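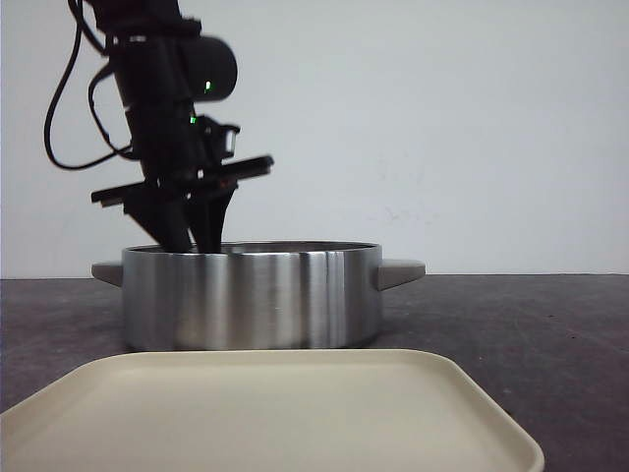 Cookware finishes, bench notes and gallery

Most of the pans on this page came out of the Ernwood kitchen clearance in May, and the rest were already on the shelves at Morkbridge. The gallery is meant as a reference for people sorting or buying used cookware, so the text concentrates on body shape, surface finish and handles. Brushed steel is the finish we get asked about most. On a straight-sided pot it gives vertical bands of light and dark gray, with a bright stripe where the light is strongest, and small scratches running with the grain are hard to pick out. A polished pot of the same shape shows every one of them. Light gray handles against a brushed body, one to each side, are easy to find on a dark gray tabletop, and that was one of the points raised by the people who use the practice kitchen at Dositthorpe.

The remaining pictures are being rescanned and will be added to this page in the same order as the old printed sheet. Their captions are given now so that the sheet can be retired.

Sheet 2. Wide pot, mirror polish
Capacity 5 liters. Base is flat to the edge with no visible seam. Fine circular marks inside from a metal whisk, none deep enough to catch a fingernail. Lid missing.

Sheet 3. Saucepan, satin finish
Long handle, two rivets. One rivet has slight movement under load. Usable, but marked for repair before it goes out again. The inside was cleaned with citric acid and the rainbow staining came off completely.

Sheet 4. Milk pan, enamel over steel
Chipped at the rim in one place, bare metal exposed. Kept for display only. The pouring lip is on the left, so it suits a right-handed user.

Sheet 5. Stockpot, aluminum
The tallest item in the set. Dull gray oxide inside, normal for uncoated aluminum that has been through a dishwasher. Does not work on induction — tested on the Blomqvist hob and again with a magnet.

Sheet 6. Steamer insert
Fits the polished pot on sheet 2 and nothing else we have. Holes are punched from the inside, with a slight burr left on the outer face. Filed down by hand.

Sheet 7. Frying pan, carbon steel
Old seasoning stripped and redone in thin coats. Color is uneven near the handle weld. It will even out with use.

Sheet 8. Set of lids
Glass with steel bands. Two knobs replaced with a standard screw-on type. Check the washer is seated before tightening, as the glass can crack if the screw bears on it directly.

Cleaning notes for brushed steel: work along the grain with a soft pad, never in circles. Powder cleaners are fine inside the pot but leave dull patches on the outside walls. Dry with a cloth if the local water is hard. For pale handles, use dish soap and a nylon brush, and keep oven cleaner well away.

Wet-sanding with 1000 grit paper will take a light burr off a rim. It will also change the finish, so mask the outer wall first.

Captions and bench notes by Honeylyn Estrella. Last edited Wednesday, December 26, 2018. Corrections can be left with the Morkbridge desk — please quote the sheet number.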